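Skelbridge Gripper Comparison Guide
Section 4: Trying Out a Multi-Finger Gripper with Soft Waste Objects

Print this page | E-mail this page

September. By Damian Mayrhofer

4.1 What this section covers

In this section you compare two grippers on the same arm, with the same objects and the same table. The first is the two-jaw gripper which is delivered with the arm. The second is the multi-finger gripper from Kerside. If you have only one of them, you can still follow the steps and fill in one half of the record sheet.

The task is sorting of light waste. It was chosen by Veronika Kaufmann for our Clullville workshop, and we keep it the same so that old results can be compared with new ones. Until now the Clullville record holds 2,656 grasps. Please do not mix your own results into this record before you have read 4.5.

4.2 Before you start

1. Switch off the arm controller and wait until the status light is dark.
2. Mount the gripper on the wrist flange. Tighten the screws crosswise, first by hand and then with the key from the tool bag.
3. Connect the gripper cable. Leave enough loop at the elbow so the cable is not pulled when the wrist turns to its end position.
4. Enter the weight of the gripper in the menu "Tool". The Kerside gripper with its adapter weighs 584 grams. If the old value stays in the menu, the arm will sink slowly after each movement, and you will search the fault in the wrong place. (It happened to me two times.)
5. Switch on the controller and drive the arm to the rest position.
6. Open the fingers fully with the command "Open all". Look at every finger. They must stop together. If one finger comes later, repeat the finger calibration in Section 3.

CAUTION: Keep your hands away from the fingers during step 6. The fingertip pads are soft but the brackets behind them are not.

NOTE: The two-jaw gripper has no calibration. For this gripper, step 6 is finished when the jaws are open.

4.3 Placing the object and the bin

7. Wipe the table. Crumbs and dust change the friction more than you would expect.
8. Take one sheet of packing paper and make a ball from it. Press it only lightly. A hard ball is easy for both grippers and gives you no difference to measure.
9. Lay the ball on the table inside the reach of the arm, with free space on all sides.
10. Put the bin at the side of the table, opposite to the arm. Check by slow manual driving that the gripper can go over the rim without touching.
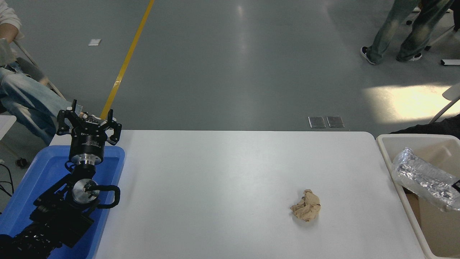
Fig. 4-1. Arm with multi-finger gripper open, paper ball on the table, bin at the right.

11. Mark the bin position on the floor with tape. When the bin is moved during the day, all drop positions in the program are wrong.
12. Check the light. Strong sun on the table can disturb the camera. In our workshop Emil Schnyder closes the blind before the morning series, and we repeat the camera exposure setting after lunch.

WARNING: All persons must stay outside the reach of the arm while the program is running. The person at the stop button does no other work during this time.

4.4 Running the comparison

13. Load the program "Paper_Pick" and set the speed to low.
14. Start one single cycle. Keep one hand at the stop button.
15. Write down the result with one of these words: held, slipped, missed. "Held" means that the object was released over the bin and landed inside. An object which hangs on a fingertip is counted as slipped.
16. Place a new ball and repeat until the series is complete. One series has 86 cycles.
17. Change the gripper and begin again from step 1. Do not forget step 4.

Use fresh paper for each cycle. Paper that was gripped already has flat places, and the second gripper would get an easier job.

When the paper series is finished you can make the same with foil wrappers. For foil, lower the closing force to 17 percent. With higher force the foil is pressed flat and slides out between the fingers. Said Berrada has tested also lower values, but then the heavier wrappers fall down on the way to the bin.

4.5 Reading the results

Compare first the "missed" lines. Many misses with both grippers mean normally a camera problem, so repeat the camera check before you blame the gripper. Many misses with only one gripper point to a wrong tool length in the menu.

Compare then the "slipped" lines. The two-jaw gripper slips more often when the ball is wide and soft. The multi-finger gripper is slower in closing, and you should write down the cycle time also, otherwise the comparison is not fair.

Results can be added to the Clullville record only if both series were made with the same arm and the same speed. Send the sheets to Welington Andrade together with the software version of the controller. For replacement fingertip pads please contact Schwaiger and give the serial number of the gripper.

Continue with Section 5, Changing the Fingertip Pads.

Print this page | E-mail this page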